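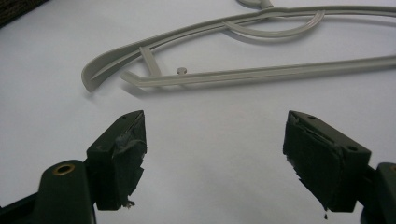 Demonstrações manuais em estudo no laboratório Kullano

O grupo Zilholm concluiu em agosto a primeira fase de um estudo sobre aprendizagem por demonstração, com 3435 sequências registradas por meio de garras manuais. “O cabo continua a ser o caso mais exigente – a forma muda a cada contato”, afirma Hamidreza Bahrami, coordenador do projeto. Segundo o pesquisador, a análise comparará objetos rígidos e flexíveis em três níveis de dificuldade.

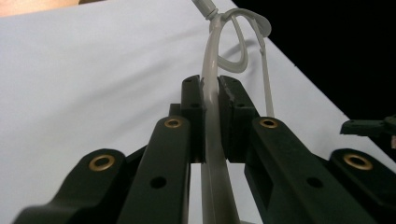 Para Maes, a comparação só terá valor se incluir operadores sem treino prévio, “pois o método se destina a eles”. A segunda fase prevê 20 participantes.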